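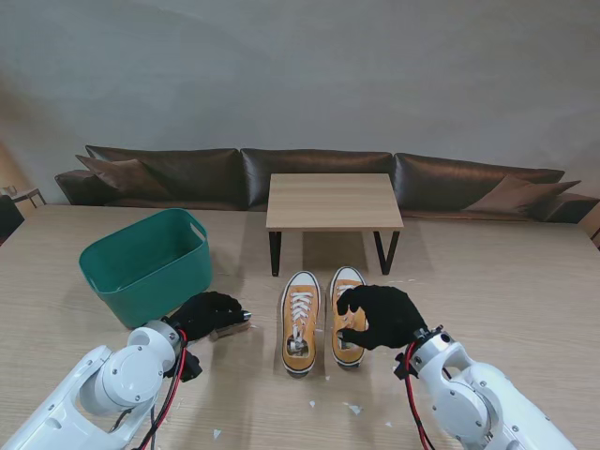
Slide 1. Brush in the left hand, right hand on the other shoe. Rudum open day, Jallport.

Leave this one up while people find seats. Start when the side door is shut.

Thank the branch for the slot. Say which hat I'm wearing: I run the repair and cleaning counter at Stindale, I'm not an engineer, and I paid my own train fare. Rudum gave us lunch and nothing else.

What I'm covering: what we were shown, what I asked, what I'd want to see before spending money. Questions at the end, but stop me if a word doesn't make sense.

Slide 2. The day

Open day was on a Tuesday in October. Doors at 9:30, first demonstration at 10. There were 11 of us in the morning group. Mostly shoe repair and dry cleaning, plus two people from a uniform hire place.

The demonstration room is set up like a lounge room. Brown leather sofa along the back wall, low table, and the work table in front with the robot on the near side. I'd expected a factory cell with a fence around it. Rudum's line is that they want the arms to cope with ordinary furniture and ordinary light, so that's where they run them.

We stood behind a strip of tape on the floor. One operator at a laptop, one person talking. The stop button was on a cord and the talker held it the whole time. I was glad to see that.

Slide 3. The machine

Two white arms, cables down the outside of the wrists, a five-fingered hand on each. Rudum calls the whole setup the Rácz. Pronounce it "rahts". I said it wrong all day.

The hands wear black gloves. I asked about those first, as anyone in our trade would. The answer was grip. Bare fingertips slide on a rubber toe cap. The gloves are treated as a consumable and get thrown out when they go. I asked how long a glove lasts with cleaning solution on it and was told they didn't have a figure yet. Mention this, it comes back on slide 7.

There are cameras on the wrists as well as the one looking at the table. The next slide is what a wrist camera gets. Most of it is glove. Past the fingers there's a worn whitewashed tabletop and the edge of a big stack of paper. Give people a few seconds with it, it takes a moment to work out which way is up.

I asked whether all that glove in the way was a problem. They said the wrist view is for the last few centimetres and the other camera does the rest. Don't go further than that if asked, I don't know more. 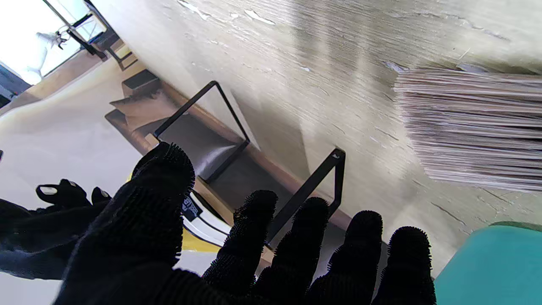

Slide 4. What the demonstration covered

Dry brushing only. No water, no solution, no drying. Say this clearly because the flyer said "shoe care".

The pair on the table at the start was mustard canvas, low cut, white laces and white rubber toes. They were stuffed, which we'd do too. Go back to slide 1 here if anyone wants another look. The brush is a small one with a wooden block and dark bristles, the same sort of thing we all have in a drawer.

The order they described to us:
1. Settle one hand on a shoe so it can't walk off.
2. Bring the brush in from the side with the other hand.
3. Work the upper, then the rubber.
4. Let go, change shoes, repeat.
5. Pick the shoe up and turn it for the sole.

Steps 1 to 4 we watched twice. It's slow. I'd put it at a third of the pace of a junior who's been with me a month. The grip looked steady to me. On the second run the operator stopped it once and moved a shoe a little by hand before carrying on. They told us they'd done so, and why, which I thought was fair.

Step 5 is harder, so it gets its own slide.

Slide 5. Soles

Anyone can hold a shoe by the heel and flip it. Watching a machine do it, you notice how many decisions are in there. Where's the weight, does the tongue flop, what will the laces catch on.

Different shoes for this part. A sole with a deep grid in it is a good test, as those pockets hold everything. With us, that style of outsole gets charged as a heavy clean, and half the time goes on the grid with a pick.

They haven't given the Rácz a pick. I asked. Brush only for now.

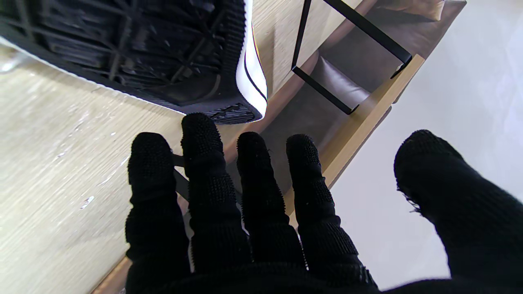 Slide 6. Right-hand camera. Black lattice outsole, fingertips just below the toe.

Point out the pockets between the ribs, and the finer grooves up near the toe. Two kinds of tread on one shoe, and you'd want two kinds of brush.

Ask the room: who has a set price for soles? Take a few hands, keep it short.

Slide 7. Numbers I was given

These came from the talker on the day. I've not checked them.

2792 practice runs on shoes so far, counting the failed ones.
24 styles of shoe in those runs. Mostly sneakers, a few leather lace-ups, no suede and no boots.
Lease price they had in mind: roughly $4000 a month, including service. Gloves extra.

No price for the gloves. See slide 3.

For comparison, use my own counter. I won't put our wage bill on a slide, but at that lease price the machine would have to do the dry brushing for every pair we take in and leave the staff on repairs. At the pace I saw, it wouldn't get through a Monday.

Slide 8. What I'd want to see

A full hour with no hand on the laptop.
A dirty pair. Real mud, dried on.
Suede.
Where the dust goes. There was no extraction on the work table and I'd need it in a shop.
A glove at the end of a week.
Someone from our side allowed to pick the shoes.

Rudum said they'd run another day in the new year and would take a bag of our own shoes if we sent it ahead. I've said Stindale will send some. If other branches want to add pairs, see me at the break. Label them inside the tongue, one tag per shoe.

Slide 9. Would I go again

Yes. Wear flat shoes, it's two hours standing. Parking at Jallport is metered on the station side and free behind the depot.

Questions. If the lease comes up, the price is above and I have nothing in writing.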